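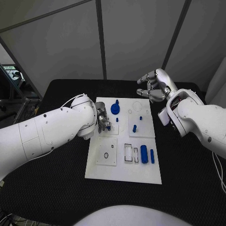 Fig. 1. Assembly board work, left hand closed on a small blue peg, right hand held over the upper-right part of the board.

Unit 4 handout: Gathering good examples

Welcome back, everyone. Last time we talked about what a learner does with examples once it has them, and I promised we would spend a whole session on where they come from, because (as those of you who stayed behind to chat already know) this is the part I could happily go on about all afternoon.

A quick reminder of words. An episode is one go at one task, from the hands leaving their rest position to the hands coming back to it. A set is a pile of episodes that share a task. For the board we are asking each pair for 50 episodes, and please don't panic, they go by much faster after the first 15.

Look at the figure again before you plan yours. There are two arms over the board, and only the left hand is holding anything. Students often want to throw out the stretches where one hand waits, and I'd ask you to leave them in! Where a hand hovers, and when it decides to come in, is something the learner has to pick up too.

Vary your starts. Azra Gashi's group last June recorded 205 episodes and kept 191 of them, a lovely clean set, but nearly every one began with the loose parts in the same spots. The trained policy did very nicely until Bronwyn Tomoana slid a rod over by the width of a thumb, and then it reached for the place where the rod used to be. So between episodes, move things. Turn a cylinder on its side, swap two parts, start from the other end of the board.

Keep your fumbles as well, within reason. If you drop a peg and pick it up again, that is a useful episode and should be marked "recovered". If you drop it off the table, stop, mark it "failed" and begin a new one. Please don't delete anything yourself, even the embarrassing ones (mine are all still in the folder, and you are welcome to look).

Write your notes as you go, one line per episode: who was driving, starting layout, result, anything odd.

For next time: read the Bošković chapter up to the section on labeling, and bring a sketch of six starting layouts for your pair. Pencil is fine.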